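Laundry, Two Arms and a Lot of Zip Ties: talking to Paula Munteanu

Paula Munteanu is talking before I've got my recorder out. She's been in the shared workshop since seven and wants to get the build, which she calls Longo, through one more run before lunch.

"Two arms was the whole argument," she says. "One arm is cheaper, sure. Try carrying a laundry basket with one hand when it's full of jeans."

So, two arms. Budget was 3,000 dollars and she's over it, about 400 over by her own notes, mostly cables. The first grippers went back in the box. "Too stiff. They'd crack the rim." The fingers on it now curl over, and she likes them alot better. 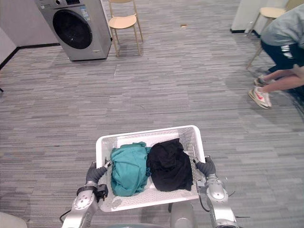

Longo with the basket, a teal item and a black one inside. Washer at the back.

The carpet is a sore point. Chinyere Ibrahim, who does the wiring, wanted hard floor. "Carpet eats wheels," she says, not looking up from a connector. Paula wanted carpet becuase her apartment has it. Paula won.

Next job is the washer door. Neither will give me a date. September, maybe.

"Opening it is fine, I've got ideas for opening it," Paula says. "It's the socks. Pulling out one sock that's stuck at the top of the drum. Ask me again after socks."

Chinyere wants the cable on the left arm rerouted first. They were still going back and forth on that when I left.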